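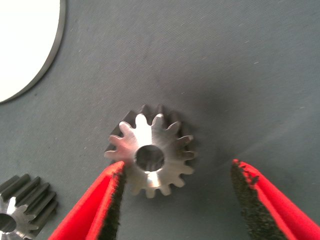 Endau Gear Handling: Software Gallery

Jul 24, 2020

Endau is the control and perception stack used at Porham for picking and placing small gears with a two-finger gripper. The pages in this gallery follow the software by module. All views come from the wrist camera, which is also the main input to the grasp planner. Configuration names are those of the current release.

Pick: bore detection and approach

The detector fits an ellipse to the bore first and to the tooth ring second. The bore edge is the more stable feature. Glare on a machined face moves the fitted outline of the teeth by several pixels from one exposure to the next, while the bore stays put. Gears that are only partly in view are kept as obstacles and never offered as pick candidates.

The planner then proposes finger angles in steps across half a turn and drops any that would bring a finger into a neighboring part. Scoring is done by Kadico, our grasp library, with a cap of 300 candidates per cycle. Raising the cap to 2,000 made the cycle longer and changed the chosen grasp in almost 29 of 3,000 logged plans — not enough to keep it.

Place: shaft alignment 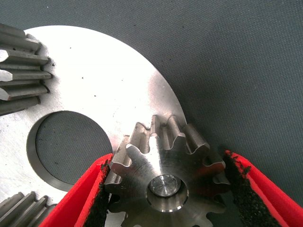 Gear held between both fingers, with a shaft end seated in the bore and the large plate behind. At this range the lower part of the gear is out of view, so the pose estimate relies on the upper teeth and the bore edge. The plate is bright enough to wash out; exposure is metered on a window around the gear (place.meter_roi) and the plate is left to clip.

Compliance and release

Insertion runs under the Dvořáček controller: stiff along the approach axis, soft in the two lateral axes, with a small spiral search if contact comes early. Search radius is set per part in the gear table. Release opens both fingers at equal speed and holds the wrist still until the force reading settles.

Known issues

— The ellipse fit can lock onto the chamfer in place of the bore when both are bright. Set bore.edge to inner.
— Planner logs written before July use the old finger frame. Convert them before replay.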